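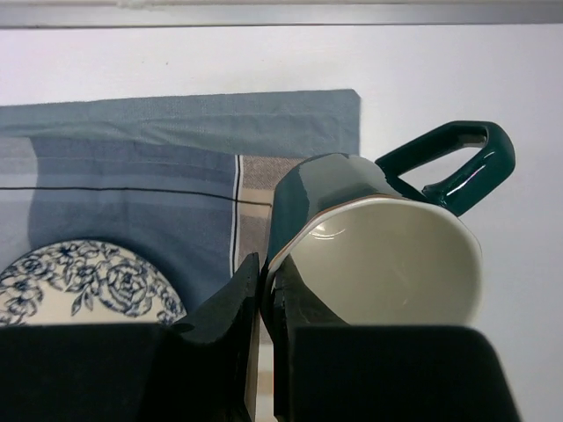
How a Table-Clearing Robot Works
A look at the Viltberg kit, for readers in grades 4 to 6
By Ifigeneia Stergiou

Clearing a table is a job most people do without thinking. A robot has to be given every part of it: what to pick up, where to hold it and how hard to squeeze. The Viltberg is a kit that schools and clubs can use to study this kind of work. It is made by a firm called Brutemico and is sold as model 1011.

What is in the kit
The kit has 3 main parts. The first is the arm, which bends at joints the way your shoulder, elbow and wrist do. The second is the gripper, which fits on the end of the arm. The third is a small camera that sits close to the gripper and moves with it.
A laptop is also needed. It does not come with the kit.

The gripper
A gripper is a robot's hand. The one on the Viltberg has two black fingers. They slide toward each other to close and away from each other to open. There is no thumb, and the fingers do not curl.
Two fingers are enough for many jobs, but the robot has to choose its spot with care. Think about a mug. You can hold it by the handle, by the rim or around the middle. In the picture at the start of this page, the fingers have a green mug by its lower side, and the mug is tipped over so that the cream inside shows. The handle is left free.
Hard, shiny things like mugs can slip. The part of the finger that touches the mug has a pad on it. A pad adds friction, the force that keeps two surfaces from sliding past each other.

Squeezing
The gripper has a setting called grip force. Brutemico numbers it from 2 to 31. A low number is a gentle squeeze, and a high number is a firm one. Too low, and an object may drop. Too high, and a thin cup may crack. The handbook tells beginners to start low and go up one number at a time.

Why cloth is harder
A mug keeps its shape when it is picked up. Cloth does not. It bends, creases and slides, and it may look different each time it is put down. Engineers call a thing like this a deformable object.
To pick up a napkin, the robot needs to find a place where the fabric can be pinched. A fold or a corner is often a good choice. The open fingers go to each side of it and then close. If they are too high, they pinch air. If they are too low, they press on the table. 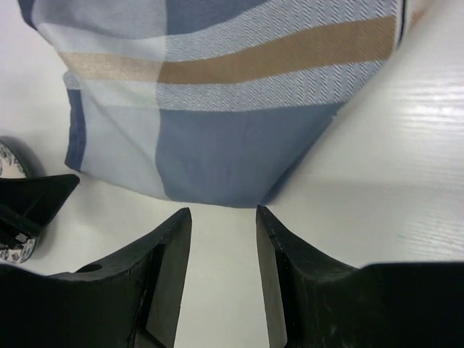

Gripper fingers near a folded plaid cloth. The tan stripe crosses the blue panels.

Patterns matter too. A stripe woven into a cloth can look like an edge to a computer, even though the fabric carries on past it. The program has to sort out which lines are part of the pattern and which lines show where the cloth stops.

How the robot learns
The Viltberg uses a program named Moges. A person guides the arm through a task, and Moges saves the camera pictures and the arm's movements together. After many turns, it looks for what they have in common – this is called training. Then the robot tries the task without a guide.

What we thought of it
The arm is steady and the handbook is clear. The fingers can be changed with one tool. Training is slow on an older laptop, and the power cable is too short for most classroom tables. A longer cable is sold separately under the name Vorard.

Words to know
Friction: a force that slows or stops sliding.
Deformable: able to change shape.
Joint: a place where an arm bends or turns.
Training: using saved turns at a task to prepare a program to do it.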